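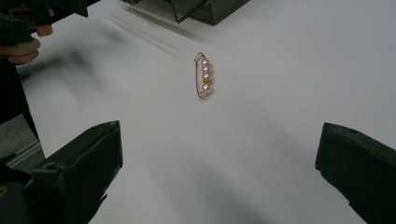
Diệp Đào wanted to know whether the cabinet can go up before the trays are lined, and whether she could skip the lining completely for brooches and stick to it for rings. Yes to the first one! Hang it whenever you like. For the second, please line every tray, brooches included. Pins slide when a drawer opens, and bare wood scuffs soft finishes faster than you'd believe.

## Section 5: Hanging, lining and filling the Trikport cabinet

By now you should have the cabinet body assembled and standing upright, with the drawers stacked to one side. If the back panel still rattles when you knock on it, go back to Section 4 and seat it properly in its groove. It's a pain to fix once the cabinet is on the wall.

This is my favorite part of the whole build. You go from a box to a place where all your small treasures finally have a home, and you can do it in one afternoon if you have a helper for the lifting.

### What you need

- The hanging rail (part 1451, the long one with slots)
- Wall screws and washers from the bag marked W
- A level, a pencil and a screwdriver
- A stud finder, or anchors rated for your kind of wall
- Liner sheets, either the gray felt that ships with the cabinet or your own
- Sharp scissors and a metal ruler
- White craft glue that dries clear
- A soft brush, like a clean makeup brush
- Cards or a notebook for your list

**Note:** Some early boxes shipped with the rail taped under the lid of the carton. Check there before you write to us about a missing part.

### 5.1 Choosing the wall

Pick an inside wall away from the bathroom and the kitchen stove. Steam and cooking grease are hard on plated metal, and pearls and shell don't love either one. A bedroom or hallway is lovely. Keep the cabinet out of direct sun as well, especially if you own amber, dyed beads or old plastic.

Hang it where you can see into the top drawer without standing on your toes. Yến Ngô put hers so the middle drawer sits at elbow height, and after trying that at her place I moved mine the same week. It's such a comfortable height for choosing earrings at 7 in the morning!

> **Caution:** Do not hang the cabinet over a bed or a crib. Do not hang it on a door.

### 5.2 Mounting the rail

1. Hold the rail flat on the wall with the slots facing up and the lip toward you.
2. Mark one end lightly with the pencil, set the level on top, and bring the other end up or down until the bubble rests in the center.
3. Mark the screw holes. At least two of them should land on a stud. The outer holes are 17 inches apart, so on most framed walls you'll need to shift the rail a little and use the long slots instead of the round holes.
4. Drill pilot holes. Go slowly in plaster.
5. Put a washer on each screw and drive the screws until they're snug, then stop. Check the level again.
6. Finish tightening, working from the middle out.
7. Pull down on the rail with both hands. It shouldn't move at all.

**Note:** The Lương rail from the older cabinet also fits this body, but its screws are shorter. Use the ones from bag W with either rail.

If you're on brick or concrete, use masonry anchors from the hardware store and follow the directions on that package. The bag W screws are meant for wood.

### 5.3 Lifting the cabinet

1. Take out every drawer, including the slim one at the bottom.
2. Tape the doors closed with painter's tape.
3. With one person on each side, raise the cabinet a little above the rail and lean the back flat to the wall.
4. Lower it until the hook strip drops into the rail. You'll feel it settle — there's a dull thunk.
5. Keep one person's hands on the cabinet while the other checks from below that the hooks are seated all the way across.
6. Turn the safety screw at the lower back corner until it touches the wall.

> **Caution:** The safety screw keeps the cabinet from being bumped up and off the rail. Don't leave it out, even for a day.

Take the tape off the doors and open them. If one swings by itself, the cabinet is leaning. Turn the two bumpers behind the lower edge, a half turn at a time, until both doors stay where you leave them.

### 5.4 Lining the drawers

The gray felt is plain and good, and it makes gold and silver both look great. You can use something else if you want to. Cotton flannel works, and so does cotton velvet if you have the patience to cut it. Stay away from wool felt near silver, and skip foam sheets from the craft aisle, which can crumble or turn sticky in a few years.

1. Vacuum or brush out each drawer. Sawdust hides in the corners!
2. Measure the inside of the drawer floor. Measure each drawer, even the ones that look the same.
3. Cut the liner a hair larger than your measurement, then trim it down after a test fit.
4. Lay the liner in dry and slide the drawer in and out a few times. The liner shouldn't bunch at the front.
5. Lift it out and run a thin line of glue near the edges of the drawer floor. Keep the glue away from the middle.
6. Press the liner down from the center toward the sides with the flat of your hand.
7. Leave the drawers out of the cabinet, uncovered, overnight.

**Note:** Do not put jewelry in until you can't smell the glue anymore. If your room is cool, that may take an extra day.

Dividers go in after the lining. They're friction fit, so no glue. Push them straight down at both ends together. If one is tight, rub the ends with a bit of candle wax and try again. If one is loose, wrap the end with a strip of leftover liner.

### 5.5 Sorting before you fill

Please don't skip this! It's tempting to tip the old jewelry box straight in, and I've done exactly that, and I spent the next evening picking chain out of earring hooks.

Spread a folded towel on a table, take everything out, and make piles:

- Chains and strung necklaces
- Earrings
- Rings
- Bracelets and watches
- Brooches, stick pins and anything else with a sharp end
- Loose beads, single earrings and broken bits

Check each piece as you go. Look at clasps, prongs and jump rings. Run strung beads gently between your fingers and see if the thread shows between them. A brooch should close and stay closed with a light tug. Put anything doubtful in its own small bag with a note about what's wrong, so you don't have to figure it out all over again later.

Brush off dust with the soft brush. Leave real cleaning for Section 6, where we go through it by material. No dips or sprays for now, please.

> **Caution:** Green crust on a pin or clasp can spread to pieces that touch it. Bag that piece by itself.

### 5.6 Which drawer for what

There's no wrong answer, but this order has held up well:

1. **Top drawer:** everyday earrings and rings.
2. **Second drawer:** bracelets and watches, laid flat.
3. **Third drawer:** brooches and pins. Close every pin before it goes in, and lay them all facing the same way so you're never reaching toward a point.
4. **Fourth drawer:** pieces you wear a few times a year.
5. **Slim bottom drawer:** spare clasps, backs, receipts, cards.

Necklaces go on the hooks inside the left door. Heavy strung beads are the exception — lay those flat in the fourth drawer so the thread doesn't stretch. The door hooks hold roughly 40 fine chains if you double them up, though it's much nicer with fewer.

Pearls, real or imitation, should have their own compartment. They scratch easily, and a neighbor with a sharp setting will leave its mark. Don't seal them up in plastic for the long term.

Opals and coral want the same gentle treatment.

### 5.7 Making your list

I know, I know. But a list is so handy for insurance, and even more for family stories. One card per piece is plenty. Write down:

- What it is, in your own words
- The drawer and compartment
- Where it came from and who gave it to you
- Any marks or stamps you can read
- Repairs, with the month and the name of the shop

If you use the Endside card set, the blue cards fit the slim drawer standing up and the cream ones only fit lying down. Index cards from any store can be trimmed to size.

Yến Ngô writes the drawer in pencil and everything else in ink. Pieces move around, especially in January when the holiday sparkle goes back to the fourth drawer, and a pencil mark is easy to change.

### 5.8 Checking the fit after a week

Wood moves a little as it gets used to a new room. After the first week:

1. Open and close each drawer all the way. If one sticks, take it out and rub wax along its runners.
2. Look at the liner edges for lifting. A dab of glue on a toothpick takes care of it.
3. Retighten the door hinge screws by hand. Don't use a power driver here.
4. Press down on the front edge of the open middle drawer with one finger. It may dip slightly. If the whole cabinet tips forward, empty it, take it down and go through 5.2 again.

**Note:** The Purnside finish has a waxy smell when new. Leave the doors open in the evenings and it fades.

Replacement felt, dividers and bag W are all sold separately, and the order codes are on the inside back cover of this guide. For a missing divider in a new box, send us the code from the carton label and tell us which drawer it belongs to.

Continue to Section 6, Cleaning by Material.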